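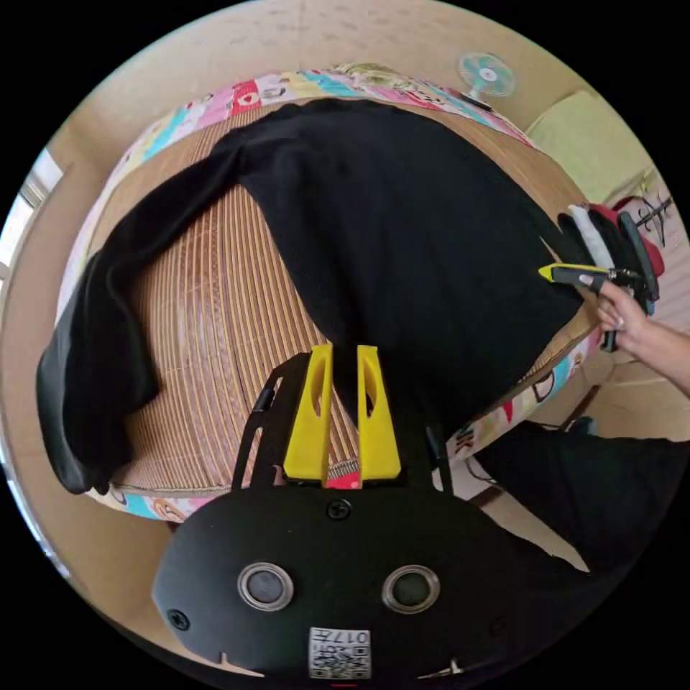

Woven mat over the patchwork spread, spare room.

How to Clean a Woven Sleeping Mat

Posted 5 March 2021

I bought my first slatted mat in Tindton during a heat wave, on the theory that it would be cooler than a sheet. It was. It also collected every crumb, hair and flake of skin in the county and filed them neatly between the slats. I ignored this for two summers. Please do better.

What you need

A vacuum with the soft brush on it
Two cotton cloths, old ones
A bowl of lukewarm water
A small squirt of plain dish soap
Somewhere shady with moving air

Step 1. Take the mat off the bed and shake it outdoors. Stand upwind. I mention this from experience.

Step 2. Lay it flat and vacuum along the slats. Going across them feels more thorough and mostly just catches the edges. Do both sides. The underside will be worse.

Step 3. Put the soap in the bowl, dip a cloth and wring it until your wrists complain. The mat should get damp and no more. Wipe in the same direction as before, a strip at a time. Follow with the second cloth and clean water.

Step 4. Go easy on the fabric binding around the edge. It holds water long after the slats feel dry, and that's where the mildew moves in. Press it with a dry towel.

Step 5. Stand the mat up in the shade for about 8 hours, turning it over once. Full sun will dry it faster and leave it brittle enough to snap.

Stains

Coffee comes out if you catch it the same day. After that it's a pattern. For gray mildew spots, wipe with white vinegar and water, half and half, then dry as above. I tried Borex paste on mine and got a very clean pale circle, which I now sleep on top of so I don't have to look at it.

Storing it

Roll it, slats outward, and tie it loosely with cotton tape. Don't fold it. Mine spends February standing in the hall closet in an old pillowcase, falling on whoever opens the door.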